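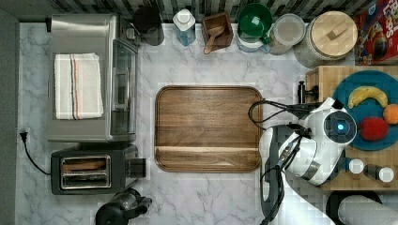 Nneka Bassey says the arm was the easy part of the budget. You get a quote, you argue over delivery, and you sign. Everything that took up her time last year was further down the spreadsheet, in lines that hadn't existed when the first version went up for approval.

She plans equipment for Iyamu, a small firm that tests robot arms on household jobs. Their work is kitchen work for the most part: picking up fruit, opening drawers, putting things into a toaster and getting them out again. I went to see her on 17 November 2023, when she was halfway through the plan for next year, and we talked for most of the morning at a table covered in supplier paperwork.

The first version of the old plan, she told me, had three headings. They were hardware, software and people. "It looked very tidy and it was wrong," she said. "There was no furniture in it. I had a robot that was going to work at a kitchen counter and I had not bought a counter."

They had expected to use a bench from the workshop. That lasted a fortnight. The bench was the wrong height, it moved when the arm moved, and the results from it told them very little about what would happen in somebody's home. Musa Usman, who does the fitting out at Iyamu, ended up pricing a proper worktop and a tiled wall behind it. The money came from the travel budget.

"Musa had warned me," she said. "It's in an email from July. I'd read it as a request for a nicer room."

I asked how she chose the arm itself. They looked at models from Cludano and Sarkura. On paper there was not much between them. The Sarkura arm had a longer reach and cost more, and the Cludano one came with a better set of mounts. What settled it was service. Cludano would send a replacement joint before the faulty one had gone back, and Sarkura wanted the whole arm returned and inspected first.

"If your arm is away for a month you are still paying the people who work with it," Bassey said. "So I put a cost on a month with no arm. I'd tell anyone to do that sum before they look at the reach or the payload. Ours came out higher than the difference in price, and after that it wasn't a hard meeting."

She is less happy about how they bought the grippers. Two kinds were ordered with the arm, at a discount, and one of them has hardly been used. It was meant for heavier items than the ones they handle. She would now buy a single gripper, work with it for a season, and pick the second once the team could say what the first one was bad at. The discount, she pointed out, was smaller than the cost of the thing in the cupboard.

Cables were another surprise. The ones supplied were long enough for an arm in the middle of a bench and too short for an arm at the side of a counter, and the longer set was a special order. It cost £149. "Which is nothing," she said, "except that I had no line for it, so it needed a form and two signatures, and everybody waited." The new plan has a line called small parts, and she can spend from it without asking.

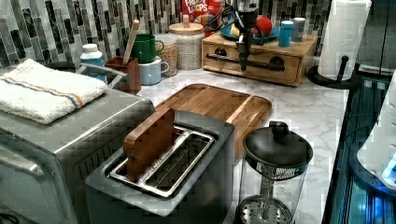 Should a small firm lease its first arm or buy it?

Lease if the work is likely to change within a year, and buy if you already know what the arm will be doing.

Bassey bought, and would again, though she has seen leasing go well elsewhere. She mentioned Nemurach, where Ekaette Wike leased for the first year and handed the arm back when the project moved on to something with wheels. "Ekaette paid more per month than I did and was better off," she said. "We swapped spreadsheets afterwards. Mine assumed we'd still be in the kitchen, and we are, so I was all right."

The part of a lease to read, in her view, is the page on wear. Some agreements treat scratches on the wrist and the housing as damage, and an arm that works close to taps and tiles and metal appliances is going to get scratched. She asks for that page before she asks for the monthly price.

We moved on to what she calls the groceries, meaning all the household things that the arm works with. The first plan had a token sum for these. They wear out, they get dropped, and every so often someone takes a mug home. Her advice is to buy ordinary shop items and write down exactly which ones they were. If a jar has to be replaced by a slightly different jar, the old test and the new one can't be compared, and she has had to explain that to people who wondered why she was ordering spare jars.

"I buy 4 of anything made of glass," she said. "Olumide thinks I'm mad."

Olumide Shehu signs off her budget. I spoke to him for a few minutes over the phone, and he said he did not think she was mad, but he would like the cupboard back. He also said the household items were the one part of the plan he could judge for himself, and so they got far more of his attention than they deserved. "I queried the price of a cafetiere and I let a calibration contract through on the nod," he said. "I've tried to stop doing that."

The calibration contract comes up again in the new plan. It was sold as a yearly visit, and a yearly visit turned out to be too few. The arm needs checking each time it is moved to another part of the counter, and the team had been doing this themselves, unpaid for in any budget line, for about 200 hours over the year. Bassey found the figure by going through timesheets. She has now put those hours in as a cost of the equipment, with a short training course in place of the visit. 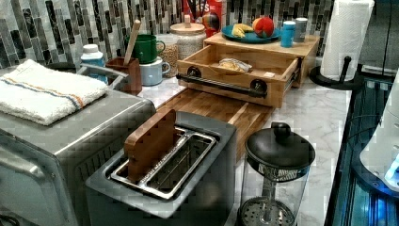
The practice counter, with the bread box drawer open and a wooden piece standing in the toaster.

People's time is the hardest thing to plan for, she said, and the thing suppliers are vaguest about. Each new task has a setting-up period when someone stands at the counter resetting objects over and over. A drawer has to be closed again. The fruit goes back on the plate. She used to count that as research. It now sits under equipment too, and Shehu was doubtful until she showed him that a cheaper arm needing more attention would cost more by the end of the second year.

Sosina Alemayehu, who does a lot of that resetting, came in while we were talking and was asked what she would spend money on. She wanted better lighting and a second stool. Both went into the notes. She also wanted the plan to include the cost of getting rid of things, as there are boxes of foam packing in the corridor that no one has a budget to remove.

I asked Bassey whether she would be buying a second arm next year. She has it in the plan for the second half, with a date by which the decision has to be made and a list of what has to be true by then. The first item is floor space. The second is that the first arm has had a full quarter without a joint being replaced. She has asked Cludano to hold the current price until then, and they have agreed in writing, apart from the mounts.

The mounts are going up in price, so she is ordering those now.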